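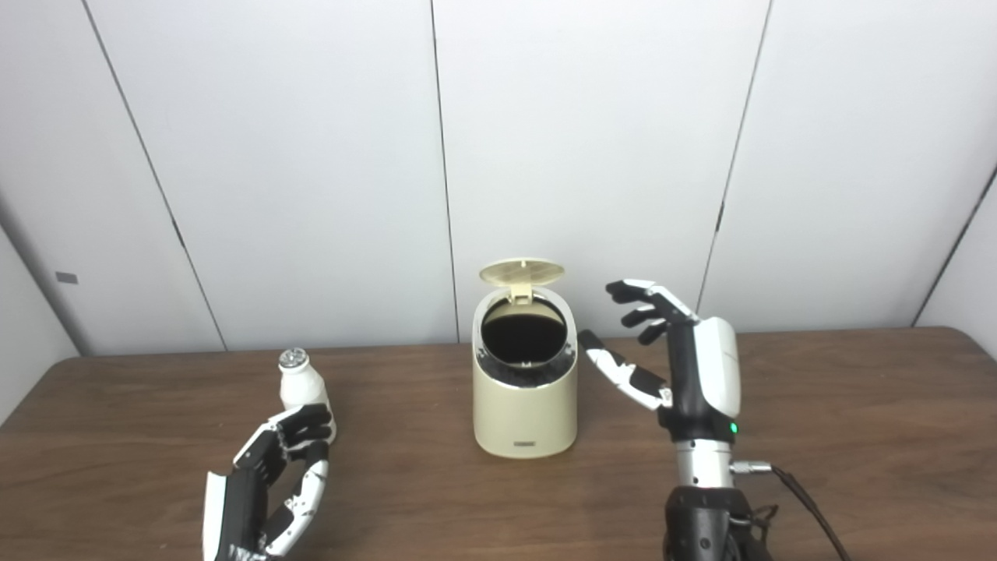

Thursday evening, the great clear-out continues

Rain all day, the fine sort that doesn't look like much from the window and then soaks you to the vest by the postbox. I had meant to write this up at dinner time but I got stuck into the landing cupboard and when I looked up it was dark and I hadn't eaten anything except a heel of bread and the last of the marmalade. So it's soup on the tray, slippers on, and the diary balanced on the arm of the chair where it will probably get tomato on it. (It has. Sorry, March.)

I said at the start of the month that I'd go through the house from top to bottom before the painters come, and I've kept at it better than I expected, although I am slow. I'm slow because I read everything. I can't put a leaflet in the recycling without reading it first, and I can't read a leaflet about the Usasley summer fair without remembering the year the marquee came down on the cake stall, and then I have to sit on the stairs for a bit and think about that. There was a lemon drizzle under there. I had made it.

The landing cupboard is the worst in the house, I think, worse even than under the stairs, as it's the one that gets all the things which haven't got a place. I took the lot out onto the carpet first. My sister says that's a mistake and you should do one shelf at a time, and she may be right, because by eleven o'clock I couldn't get to the bathroom without stepping over a standard lamp. But I do like to see it all. There's something hopeful about an empty cupboard, with the marks on the lining paper where things have stood for years, and that smell of old soap and warm pipes. I wiped it down with vinegar and left the door open to air.

Then the sorting. I'd promised myself I would be firm. Keep, give away, tip, bin. I wrote them on the backs of envelopes and laid them along the skirting board, and of course within the hour there was a fifth heap with no envelope, for things I wanted to ask somebody about. The fifth heap is now the biggest. It has in it a box of curtain hooks (good brass ones, I can't just throw them out), a hot water bottle cover with no hot water bottle, the instructions for a sewing machine I sold before we moved, a christening shawl that I'm fairly sure belongs to my cousin's side, and a tin of keys. I don't know what any of the keys open. I tried a few of them in the back door for the fun of it and one of them went in and wouldn't come out again for a good while, which gave me a fright, but a dab of washing-up liquid did the trick.

The towels took me longest. How does a person who lives alone come to have so many towels? Some of them were my mother's and are thin as muslin now, and they dry you better than any of the fluffy ones, so those went straight back on the shelf. The peach ones I have never liked. They were a present, and I kept them out of politeness to somebody who has not been to the house since the kitchen was blue. They've gone in the bag for the animal rescue and I hope a nice elderly dog gets the benefit.

Now, the bathroom bits. Half-used bottles, all of them, at the back of the second shelf: lotions from holidays, a cough mixture that had gone to treacle, hand cream in a tube so old that the writing had rubbed off. I carried them down to the kitchen and did them at the sink, rinsing out what could be rinsed, and it was quite a pleasant hour with the radio going and the rain on the yard. I've been trying to be good about it and get the caps off and sort the bottles properly. The council changed the rules again in the winter and the new sheet is stuck on my fridge. I had the yoghurt pots wrong for weeks. Nothing was said, but I had them wrong.

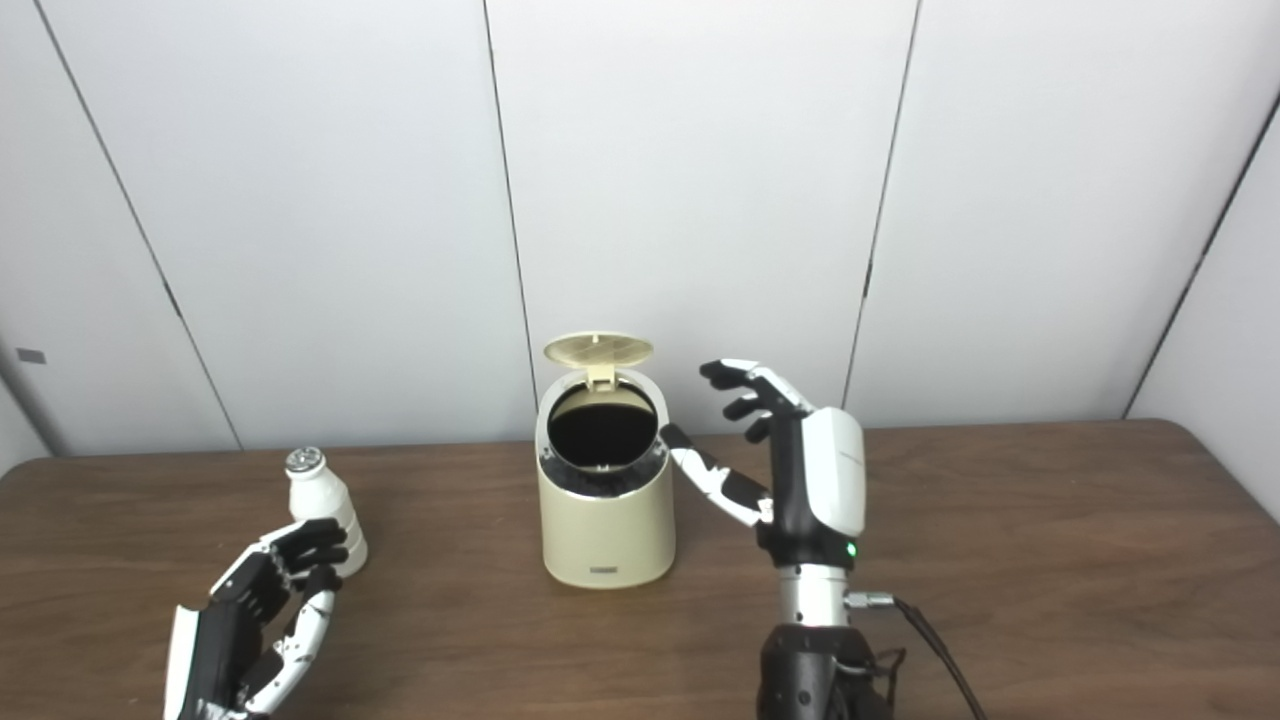 Small cream bin, lid up, with a little white bottle to the left of it.

I've gone back and forth about having a small bin upstairs. For years I managed with a carrier bag on the door handle, and my sister thought it looked dreadful, and it did. What you want from a bin upstairs is that it's light enough to carry down in one hand while the other hand holds the banister, and that the lid stays up while you're scraping cotton wool into it and goes down when visitors come. That isn't asking for much. I went to Grurkitz on Saturday to look, as they have that long aisle at the back with all the household things, and I stood there opening and shutting lids like a child with a piano. There was a very smart one in steel that cost more than my winter boots. There was one with a swing top, and I can't be doing with a swing top, you always get something on your cuff. In the end I came home with light bulbs and a doormat. I'll go again.

On the way back I had my tea at Bayram. I do like it in there. They'd moved the tables around so that the one by the radiator is free for a person on their own, and I had the lentil soup and then, as it was still pouring, a square of the walnut cake, and I sat so long that they brought me a second glass of tea without my asking. It cost me £6 altogether, which I call very fair. Two ladies at the next table were talking about moving house, and one of them said she had thrown out all her wedding photographs by accident, in with the old magazines, and had only found out when it came to an anniversary. I went quite cold. I've been through every magazine twice since.

That is the trouble with clearing out, and I don't know how other people get round it. When I'm tired I get careless, and when I get careless I start thinking it can all go, every stick of it, and I have to stop and make toast. So I've made a rule that nothing with handwriting on it gets thrown away after four in the afternoon. It has served me well so far. Yesterday I was within an inch of putting a shoebox out for the paper collection, and it was past four, so I left it on the hall table. This morning I opened it again with a cup of coffee at my elbow and there was my gran's recipe for pickled pears, written on the back of a coal bill! I had looked for that for years. I'd rung round the family for it. I'd tried to make it up from memory and come out with something nearer to chutney. It wants 400 grams of sugar and far more cloves than I'd have dared to put in, and she has underlined "do not stir" so hard that the pencil went through.

I rang my sister straight away and read it to her down the telephone, and we both had a little weep, and then she told me I'd mispronounced the name of the pear.

After that I hadn't the heart to be firm with anything, so I did the book box instead, which is the nice part. Most of the paperbacks can go to the hall for their table. I counted as I went, for the label, and got to 120, though I put a few back and took a few others out after I'd written it, so it may be wrong either way. The old Stovonent catalogues I've kept back. I know they're only catalogues, but the drawings of the teapots are so lovely, and my father used to fill in the order forms at the back for things we couldn't possibly afford, in his best capitals, and never send them. There's one where he has ordered a full dinner service and a canoe. I should like to frame that one for the downstairs loo once the painting's done.

The painting! I've still not settled on a colour. The man wanted to know by the end of the week and I've got sample patches all up the stairs now like a rash. I had set my heart on a soft green for the landing, but in this weather it looks like hospital, and my neighbour, when she came up to borrow the steps, said very kindly that it was "restful", by which I understood everything. I think I'm coming round to plain white, or something just off it. It would let a bit of light in, and brown furniture always looks well against it, and I have a great deal of brown furniture.
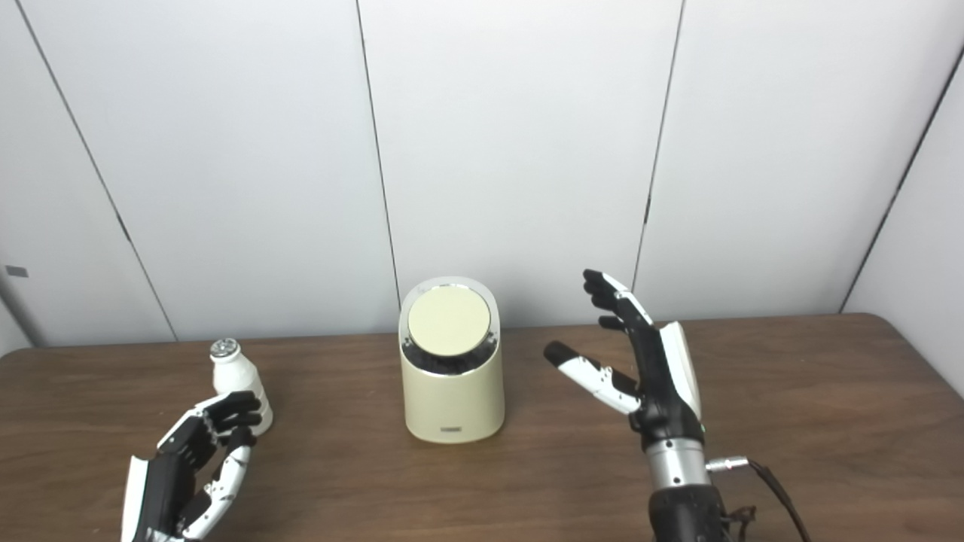 White wall, brown table.

My mother wouldn't have white at any price. She said it showed every finger, and with us lot charging up and down I daresay it did. But there's only my fingers now, and the grandchildren's at Easter, and I would rather like to see theirs.

What else? The cat from next door has been in twice and slept on the keep pile, so I've had to leave that as it is. The gutter over the porch is dripping again. I found my good scissors in the bottom of the mending basket, where I have definitely looked. The bulbs in the front tub are coming on, all leaves so far and one fat bud that I think will be a yellow one, and I went out between showers to turn the tub round so that the other side gets a turn at the sun, supposing there ever is any.

My knees are letting me know about the stairs. I ran a bath and then forgot about it while I was reading one of the leaflets, so it was a lukewarm sort of bath, but I had one of Mother's thin towels after it, and clean pyjamas.

Tomorrow it's the top shelf, if I can get the steps back. I must ring about the curtain hooks, and I want to go down to the greengrocer first thing to see if he can get me hard pears so early in the year. He'll say no. I'll ask him anyway, and get some cloves while I'm out, and milk.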